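Pad checks before every hand-held session

Last updated 12 Jan 2023

From April, the checks that Trulby already does on its hand-held grippers will apply at Ullell as well. Stella Massawe has rewritten the practice note, now version 32, and the main change is that pads are inspected before each session and again after every 200 grasps.

Look at the upper edge of each pad first. Fraying usually starts there, and loose fibres can end up between the pad and whatever is being picked up. Scuffing and dust are to be noted on the sheet, but only fraying or missing material means the tool comes out of service. Do not trim threads and carry on – tag the tool and swap it.
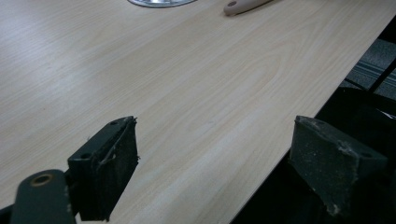 Recording the check

Write down the tool number, the grasp count and which finger is affected, left or right as the operator holds it. Replacement pads go on in pairs, even when one side still looks sound. Questions about the form or the colour of the tags can go to Naomi Kirui on extension 143.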